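The Plate from Flarkora

Eleni Vukčević bought the gray cloth first, before she had anywhere to put it. It came off the end of a bolt in the shop on Niskanen Street, and the woman there let it go for 30 because the edge was crooked. Eleni carried it home under her coat. It was April and raining.

The apartment had one good room. The table took up most of it. Her aunt had left her the table and the plate, and a letter about the plate that went on for four pages and said very little about the table. According to the letter, the plate had come out of the works at Flarkora in 1856, had crossed one border in a flour sack and another in a hatbox, and was never to be used for fish.

"You should get it looked at," said her brother on the phone.

"Looked at for what?"

"For money."

She had a man coming at four. He was from Trernora, the auction house, and he had already told her by letter that pieces from Flarkora went for some 500 if they were sound and much less if they had been mended. She did not know if hers had been mended. In her aunt's kitchen it had always stood on the high shelf, and no child was allowed near it.

At two o'clock she spread the cloth. It had been folded in the shop and then folded again under her coat, and the lines would not come out. She pressed it with the flat of her hand from the middle toward the sides. She thought about the iron, but the iron was in a box and the box was under other boxes. The cloth went darker where she rubbed it one way and lighter where she rubbed it the other. After a while she left it alone.

She took the plate out of its newspaper and set it down. Then she moved it a little to the right. She sat in the chair by the window and looked at it from there.

When she was seven she had asked her aunt what it was for, if not fish.

"Company," her aunt had said.

"What company?"

"We'll see who comes."

Plenty of people had come over the years. There had been the cousins from Clusaron, and the priest, and once a dentist with his mother. They had all eaten off the white plates with the blue line. Eleni tried to remember one meal when this one had come down from the shelf and she could not do it.

At three she got up and made coffee. She stood in the doorway with the cup.
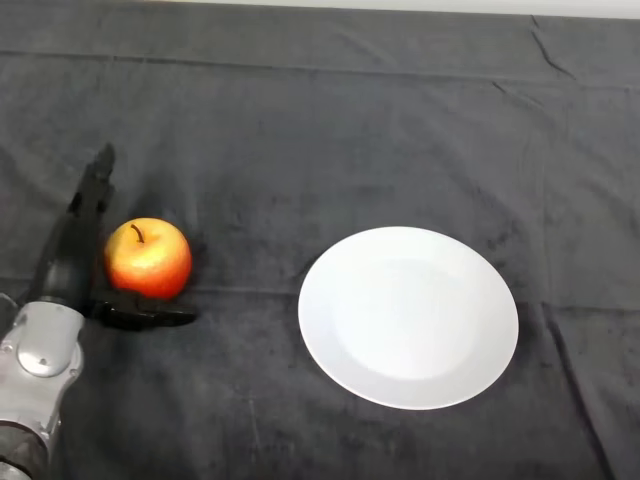
The plate on its gray cloth, an hour before four o'clock.

She finished the coffee standing. There was half a cake in the kitchen, walnut, from the bakery downstairs. She had meant to offer the man from Trernora a slice of it on a saucer.

She went and got the cake. She cut a piece, not a large one, and put it in the middle of the plate, and then she pulled the chair over from the window and sat down at the table. She ate with her fingers. Some crumbs went on the cloth and she pressed them up with her thumb.

Her brother called again at half past three.

"Is he there yet?"

"No. He's coming at four."

"Don't take less than 80, whatever he says. Even if it's cracked."

"All right," Eleni said.

"What are you eating?"

She told him walnut cake. He wanted to know if it was the kind with the coffee in it, and she said it was, and he said he had not had that in years. They talked about the cake until the buzzer went.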